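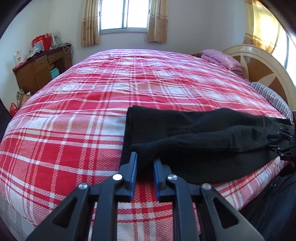

Last edited 4th November by the original poster

Budgeting for hand-held grippers for a home chores project – what am I forgetting?

Sumeya Yimer

Hi all. I've been handed the shopping list for a small project called Stondari and I'm a bit out of my depth, so please be kind. We want people to record ordinary chores in ordinary bedrooms (picking up clothes, folding them, putting them in a bag, that sort of thing) so that a robot arm can learn from it later. The arm itself is somebody else's budget, thank goodness. Mine is the hand-held side: grippers, cameras, cards, chargers, spare bits, boxes to carry it all in.

I've got $1,373 to spend before April and after that the money goes back in the pot. The gripper kit I like best is the Lamont one, which is $169 without a camera. My first plan was to buy as many of those as I could and worry about the rest later, and my sister has already told me that's a terrible plan.

The clothes side is what's bugging me. Most of the advice I can find is about blocks and cups and other hard things on a clean table. Ours will be a fleece on a plaid sheet, on a bed that somebody sleeps in, with a desk full of shopping next to it. Black fabric, black gripper, busy pattern behind. Do I need better cameras for that? Softer pads? Or do I just need more of everything? I did try one evening with a loaner, and I could pick up a thick black top fine by a fold, but when I went at it flat I mostly just pushed it along the sheet.

Also, how many spares is normal? I've never bought anything with jaws before.

Euan McIver

Your sister is right, sorry! We did exactly what you're describing in our first year. Bought grippers until the money was gone, then had people sitting there waiting for a charger. Two people recording all day beats five people sharing one cable.

If it were me I'd get three kits and stop. That's $507, so you've got $866 left over for cameras, cards and all the dull stuff. Two kits go out and one stays on the shelf, ready to go, with its own camera already fitted. Don't raid it for screws. You will want to raid it for screws.

Pads are the part that wears. The rigid body on ours has never given us any trouble, but the pads pick up lint like crazy once you're on fleece and knits, and after that they slide. Ours come from Rundar and cost $17 a pair. I'd order a pair per kit on top of the ones fitted and then see how fast you go through them before you order more.

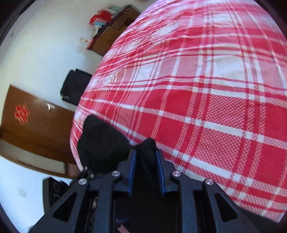
With soft stuff, teach people to go for a fold or an edge and come in from above with the jaws wide open, then close slowly. The cloth bunches up between the fingers and blocks part of your view – there's no camera you can buy that fixes that, so please don't spend your money trying. What I would pay for is a wide lens, so you still get plenty of bed and room around the hand even when there's a lump of black cloth sitting right in the middle. A busy sheet is fine by the way. I'd rather have a loud check behind dark clothes than a black blanket.

Oh, and pivot screws. Put a screwdriver that fits them in every carry box. We checked ours at the start of each session and it took no time at all.

Fiona Urquhart

just buy the cheapest ones and replace them when they break?? we had the Brirneck ones and they were fine

Lieselotte Engelhardt

I'd go along with most of what Euan wrote, but I want to add storage, which always gets left off these lists. Video from a wide lens eats cards. We put $57 aside for cards the first time and had to go back and ask for more, and it was an annoying conversation to have. Work out how long one person will record in a day, buy enough cards for two days each, and budget for a drive to copy them onto. Label the cards and the boxes before they leave the building.

The other thing is travel between homes. If your people are going into different bedrooms, you want a hard box with a cut-out for the gripper. Ours rode around in backpacks for a while and the arms got bent out of line, only slightly, but enough that the fingertips didn't meet properly. You really notice that on thin fabric, less so on a big fleece.

About softer pads: I'd try the standard ones first. We bought a softer set early on and they were nice on T-shirts and hopeless on zippers and anything with cord ends. They're still in a drawer.

And ask your supplier now how long delivery takes. If you've got an April cutoff you don't want the invoice landing after it.

Sumeya Yimer

Thank you both, this is so helpful! (Fiona, I did look at the Brirneck ones, but I couldn't find anywhere selling pads for them.) I've changed the list to three kits, a spare pair of pads each, and proper boxes. Rhona Menzies signs off our orders and she's asked for the drive as a separate line, so I'm getting a price for that next. I'll come back and add the final list once it's approved.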